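28/08/2022

先週の続き。現場の自動化の話をもう少し書いておきたい。

うちの職場にロボットアームが入ると聞いたのは、年明けの1月だった。説明会で配られたのはGirnonという会社の資料で、表紙には「人はもっと創造的な仕事へ」とあった。私はこの手の言葉をあまり信用していない。梱包と仕分けを長くやってきた人間に、明日から創造的になれと言われても困る。そもそも、箱に緩衝材を入れる手順を自分で考えて直してきたのは現場の人たちだ。あれが創造的でないなら何なのだろう。

資料によると、手作業の工程は全部で141あり、そのうち103が「自動化候補」だそうだ。この数字を出した人が、実際に何日現場に立ったのかは書いていなかった。質問の時間に聞いてみたら、動画を見て分類したとのこと。なるほど、と言って座ったが、納得はしていない。

ベテランのThibodeauさんは、その表を持ち帰って一晩で赤字だらけにしてきた。「取り出す」と一行で済まされている作業が、彼女の手の中では、箱のふちを押さえる、中身の向きを見る、引っかかっていたら少し戻す、という具合に分かれている。しかも本人は普段それを意識していない。聞かれて初めて言葉になる。その聞き取りに使った時間は、計画書のどこにも載っていなかった。

Caldeiraさんの意見は少し違う。腰を悪くして二回休んだ人だから、重いものを持たなくて済むなら機械でも何でも歓迎だと言う。これには私も反論できない。私が疑っているのは機械そのものより、機械が来た後の人の配置の話だ。「配置転換」と書いてあるだけで、行き先の欄が空白のままになっている。13人分である。上司のMoodleyさんに訊くと「これから詰める」。半年前も同じ返事だった気がする。

それから、誰があまり語らない仕事として、機械の世話がある。物の位置を直す、止まったら呼ばれる、また動くまで横で待つ。これは誰かがやるわけで、今のところ評価の項目には入っていない。梱包の個数は数えてもらえるのに、待っていた時間は「何もしていない時間」になってしまう。若い人ほどこの役に回されやすく、Carrierさんは「座っているだけで疲れる」とこぼしていた。私も代わりに一日やってみたが、帰りの電車で寝過ごした。
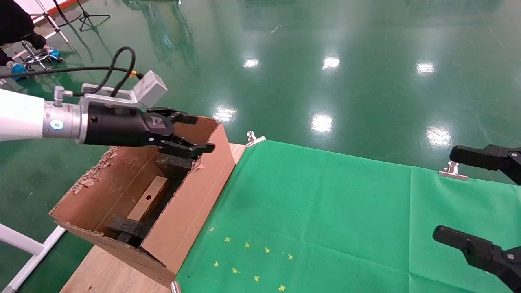

評価の件は、七月の面談で一度持ち出してみた。返ってきたのは、稼働が安定すれば見守りの人員は不要になるので、新しい項目を作るまでもない、という説明だった。では安定するのはいつなのか。来期中という答えだったが、資料の初版では今期中だったはずだ。家に帰って確かめたら、やはりそう書いてあった。

全部に反対しているわけではない。腰の負担が減るのはいいし、夜勤が減るなら家族も喜ぶ。ただ、浮いた時間とお金がどこへ行くのかを、導入する前に紙に書いてほしい。口頭ではなく紙に。

次の説明会は来月で、Thibodeauさんの赤字入りの表も議題に載せてもらえることになった。私は13人分の空欄についてもう一度聞くつもりでいる。返事をもらえたら、またここに書きます。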